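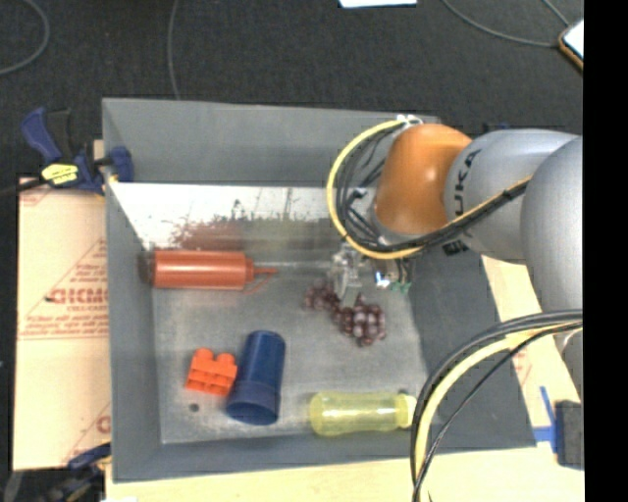 Ustano Heat Gun Review: Two Years of Foam Armor Later

Posted 06/02/2023 by Brenda Birkett

I've owned four heat guns since I started making costumes, and I have burned my knuckles on every one of them, so I feel fairly well placed to talk about the Ustano. It's the little teal one with the folding stand that you see on so many worktables at the Plaloscombe meetups. I bought mine with my own money, used it on two full suits of foam armor and a frankly silly number of shoulder pieces, and people keep asking me whether they should get one. Here goes!

What I was using before

My old gun came from my dad's garage and was made for stripping paint. It did the job, in the sense that the foam got hot. It also weighed as much as a small dog, and it had two settings, which I would describe as "warm breeze" and "volcano." I scorched an entire chest plate with it the week before a convention and had to hide the damage under a cape. (The cape got more compliments than the armor, so I suppose I shouldn't complain.)

What I wanted was something lighter, with a dial I could trust, and a cord long enough that I wasn't hunched in the corner by the outlet like a gargoyle.

First impressions

The Ustano is light. I can hold it out at arm's length and work my way around a helmet without my wrist giving up, and for me that was worth most of the price on its own. The handle has a rubbery grip that got a bit sticky over the first summer but has stayed put. The cord is decent, though I still use an extension for big pieces that I have to walk around.

In the box you get the gun, the clip-on stand, two nozzles and a folded sheet of instructions in very tiny print. One nozzle is wide and flat and the other is a narrow cone. I use the wide one for sealing and shaping, and the cone comes out only when I want a scored line to open up nicely, or when a glued seam has lifted and I need to soften just that bit before pressing it back.

How it handles foam

This is where I got happy. On the middle of the dial, a sheet of 4 mm foam goes from matte to that slightly glossy, sealed look in a few slow passes, and you have time to see it happening. With my dad's monster I had about a blink. Thicker floor-mat foam takes more patience. I turn the dial up a little past the middle, keep the gun moving the whole time, and heat both sides before I bend it over my knee or a mixing bowl. If you stop moving, you'll get a shiny dent, same as with any gun.

The scored details on my last pair of bracers came out the cleanest I've ever done. I cut them with a fresh blade, ran the cone nozzle down each line, and they popped open like little mouths. I squealed. My cat left the room.

How it handles thermoplastic

A bit mixed, I'm afraid. Small pieces are lovely. I did all the trim on my Parkidska ranger costume with it, belt buckle and all, and the plastic softened evenly and stuck to itself with no fuss. Large sheets are another story. By the time I'd warmed the far end of a back plate, the near end had started to stiffen again, and I ended up going back and forth and muttering. If you mostly make big thermoplastic pieces, I'd look for something with more power behind it, or ask a friend to hold a second gun.

Hamisi Ndung'u makes far more thermoplastic armor than I do, so I lent him mine for a weekend. He gave it back with a very polite note saying it was "a nice gun for trim," and went right on using his own. Fair enough!

The dial

My one real grumble. The numbers are printed on the dial in pale gray, and on mine they've nearly rubbed off. I put a dot of nail polish at the spot I use for thin foam and another one at the spot for thick, and that has solved it, but it seems a shame on a tool that is otherwise so well thought out. The dial also turns very easily. More than once I've set the gun down, picked it up again and found I'd nudged it higher with my thumb, so test on a scrap each time you come back to it.

The stand

I love the stand. It clips to the body and lets the gun sit with its nose in the air while it cools, and I've only knocked it over a couple of times, both times with my sleeve. It does need a clear patch of table. Mine lives at the left end of my bench on an old ceramic tile, well away from the contact cement, and I would urge you to do something similar. Please work with the window open too, whatever gun you have. Hot foam smells dreadful and isn't good for you, so I wear my respirator even for a quick touch-up.

Noise and neighbors

It's quieter than a hair dryer on high, or at least my hair dryer. I can listen to a podcast while I work if I turn it up a bit. I've sealed foam at eleven at night without anyone banging on the wall, although I did bake them some cookies in May just to stay on the safe side.

How it's held up

I logged my build hours for the last suit (it was a big dragon knight named Joseph, please don't ask, he has a whole backstory) and it came to 208 hours in all, with the heat gun coming out nearly every evening. Add in the suit before that and I'd guess I'm at around 400 hours of bench time with the Ustano nearby. The heat is just as steady as when I got it. The wide nozzle has gone a sort of bronze color and fits a little looser than it did, so I give it a push before I start. The cord has a kink near the handle from the way I wrap it up, and that one is entirely my own fault.

Would I buy it again?

Yes, I would, for foam. If you're moving up from a craft-store embossing tool, you'll notice the difference in the first five minutes, and if you're coming down from a garage paint stripper like I was, your wrists will thank you. For big thermoplastic builds I'd borrow one first and see how you get along.

Good: light, steady heat, quiet, very handy stand
Less good: dial numbers rub off, dial turns too easily, slow on large thermoplastic sheets

I'm bringing mine to the next Plaloscombe build day, so come and find me if you'd like to try it on a scrap or two. I'll have plenty of foam with me, and Joseph's helmet as well if it fits in the car.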